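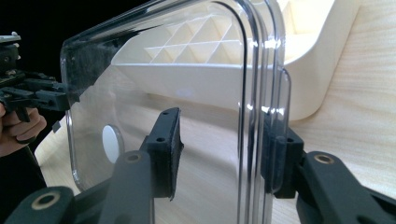
1 min read

Re: [Sudside kitchen] clear containers, what to keep

Virgilio Sison wrote:
> I have 32 of the clear plastic containers on the pantry shelf and
> 30 lids that fit something. Several have gray scuffs near the top
> that I can't get off. Do we throw those out or keep them? Also, are
> we still using the round stickers for the month?

Keep the scuffed ones if the plastic is only hazy. Use them for dry goods like rice, lentils and tea bags. Anything with a crack goes in recycling, and run a finger along the rim before you decide, as that's where the last batch from Lill split.

For the scuffs, try baking soda paste and a soft cloth. Don't use the green pads. Korkor used one in September and the box came out worse.

Yes to the stickers. Put them low on the front so they can be read when the boxes are stacked. Old ones peel off after ten minutes in warm water.

Two lids short is fine. Baiba has spares at the Usgate kitchen and can bring them over. Please try each lid on its box before it goes back on the shelf.

Yesenia Ventura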